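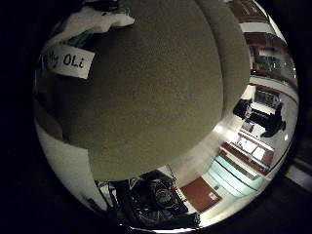

# Breathnach Students Complete Summer Robotics Course

The Breathnach School of Applied Technology has announced that its second-year robotics class completed its first full course in robot handling and data recording this summer. The course opened in July and closed with a review session attended by faculty, students and families. Final project reports were accepted by the department on Sep 5, 2026.

Students worked in small teams on a project known as Celow. Each team was asked to guide a robot through a set of everyday tasks, record every attempt with a camera carried at the wrist, and then sort the recordings into a form that other students could use. The tasks included folding a cloth, placing a cup on a shelf, and returning tools to a tray.

The class set itself a goal of 800 usable recordings and finished with 811. A further 218 were set aside during review. Most of those were stopped early by the student at the controls, and a smaller number lacked a complete written log. The department will keep the set-aside recordings for teaching purposes, as they offer future classes a useful record of common errors.

Under the course rules, no student could work at the controls until he or she had completed a safety session and had observed another team for one full period. Teams changed roles at the start of each period. One member guided the robot, one kept the written log, and the others checked the recordings at a desk. Several students reported in their course evaluations that the log was the hardest part of the work, and the department has agreed to shorten the form before the next class begins.

Handwritten labels on white tape were permitted on equipment during the course. Printed labels will be introduced next term so that parts can be matched more easily with the entries in the equipment register.

Each student was required to complete 72 hours of laboratory time. Hours missed for illness or family reasons could be made up on two Saturday mornings set aside by the department – an arrangement that will continue next year. All enrolled students met the requirement.

Funding for the course was provided by the Seromby Education Fund, which also paid for replacement finger pads and for the storage needed to hold the recordings. The fund has renewed its support for one more year. The school will contribute staff time and the use of the laboratory, as before.

Students from the Prillska Technical Institute will join the next Celow course as guests. The two schools have agreed on a shared format for logs and recordings, and teams will be made up of students from both. A joint demonstration is planned for the end of the course, with the date to be set once both academic calendars have been approved.

Applications for the next course are open to all Breathnach students who have passed the introductory class in electronics. Prior experience in programming is helpful but is not required. Application forms are available from the department office during regular hours and should be returned there with a copy of the student's current class schedule. Students who applied last year and were placed on the waiting list do not need to submit a new form – their applications remain on file.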